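### 4.2 Cover interviews and reader recall

The sample held 219 cover interviews from Kander and Duro, 83 of them tied to an album release.

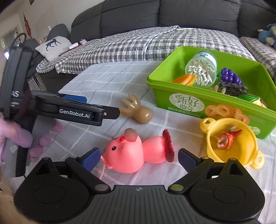 Does an album tie-in change what readers remember? Readers shown a tie-in piece recalled the record's title more often, but recalled fewer of the singer's remarks on private life.

Recall was tested on a Friday with 561 readers, each given one interview and a gap of 30 minutes before the questions. Coding followed the Wannasri scheme, with quotations and writer's comment scored apart.

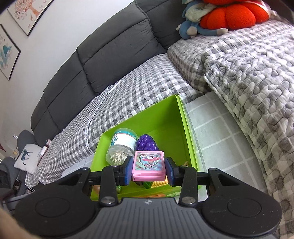

Writer's comment was recalled less well than quotation in both magazines, and the gap was wider in Duro, where interviews run longer.

**Figure 3.** A black gripper squeezing a small pink box, with a lime-green storage bin below and behind it.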